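Friday, December

Laundry and mending day. Started at 7, later than planned, with the first load already sorted by color the night before. I am writing this up in the same layout as the earlier entries so the settings can be compared in spring.

Load one

Whites and towels, full drum, hot cycle, powder. Nothing to report except that the Nieminen took longer to drain than it did last week. Cleaned the filter. One button, one hairpin, a gray paste of lint. Drain time went back to normal on the second load, so the pump can stay off the list for now.

Load two

Knits and anything with stretch. Cold water, short cycle, spin at 600. I have settled on 600 for jersey after trying the next step up in the fall, when the side seams of two shirts came out twisted. At 600 the pieces come out heavier and need a longer time on the rack, but the seams stay where they were sewn. Liquid detergent, half a cap. No softener. It leaves a film on fine knits and I think it is the reason the old pillowcases stopped absorbing anything.

The rack is the Rosham, the folding one with 4 rails. The hinge on the lowest rail is loose again. Tightened it with the short screwdriver and put a drop of thread lock on it, which I should have done the first time.

Folding

Went through the knits by type. Socks and underwear first, then pants, then shirts. The method for shirts is unchanged: face down on a flat surface, smooth from the collar outward, sleeves in, sides in to the width of the board, then thirds from the hem. The weak point is the first step. A soft knit that lands in a heap has no obvious top, and time goes into finding an edge that is worth pulling on.
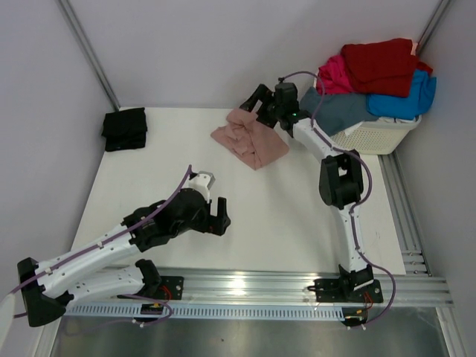
A white surface is good for this job. Dark colors read clearly against it and so do the dusty pinks and grays, which used to disappear on the beige cover I had before. I took that cover off in October and have not missed it. The drawback is glare, so the lamp now points at the wall.

Tried two ways of opening up a crumpled knit. First, pinch it anywhere near the top, lift, let it hang, then look for the lowest point and take hold there. Second, leave it lying down and work outward with flat hands until a hem shows. The first is faster for T-shirts. The second is better for anything heavy, where lifting by one point pulls the knit long. With the first way, the hem or a sleeve end usually turns up within two regrips. If it has not by the third I put the piece down and start over flat.

Seams are the most useful guide. A stitched line is easier to follow than a fold, and it feels different under the thumb even when the fabric is bunched. Folds move, and a doubled edge can pass for a sleeve until it is pulled.

Irja Lahtinen called at noon about the wool blanket. She washes hers by hand in the bathtub and dries it over two chairs. I said I would try it in January. She also wants the drying rack back at some point, the wooden one, which I had forgotten was hers. It is behind the wardrobe. Need to wipe it down first.

Mending

Two items. Gray sweater, left cuff, three dropped stitches picked up with the small crochet hook and secured on the inside. Brown pants, back pocket, corner restitched by hand with doubled thread. The thread was the Tronisent polyester from the tin, color 3374, which is a shade too light but sits under the flap.

The seam ripper is blunt. Added to the list.

Jersey, notes on handling

Grip matters more than I had assumed. Taking a small pinch gathers the cloth into a narrow neck, and the creases fan out from there across the whole panel. They shake out of thin jersey. On ribbed knits they stay until the next wash unless the piece is steamed. A wider hold with the whole hand leaves shallower creases but is harder to place. For now: small pinch to lift, wide hold to carry, and no hanging from one point longer than needed. Horizontal seams ripple below the stitching if the weight hangs to one side, so I smooth the lower panel first and the upper one after.
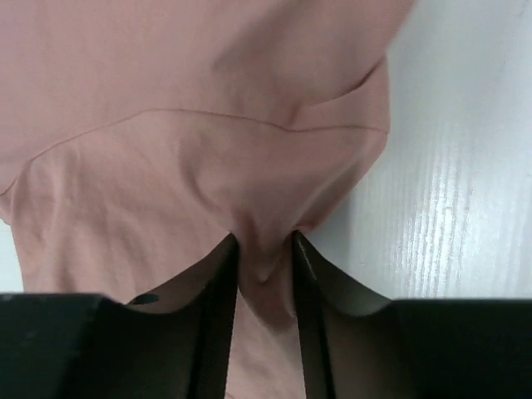

To do

Return wooden rack to Irja, wiped.

Seam ripper, and a second spool of brown.

Reorder detergent. The Disteo refill was 499 last time, and the larger one worked out no cheaper per wash.

Check the loose hinge again after the next load.

Sheets on Monday if the rack is clear.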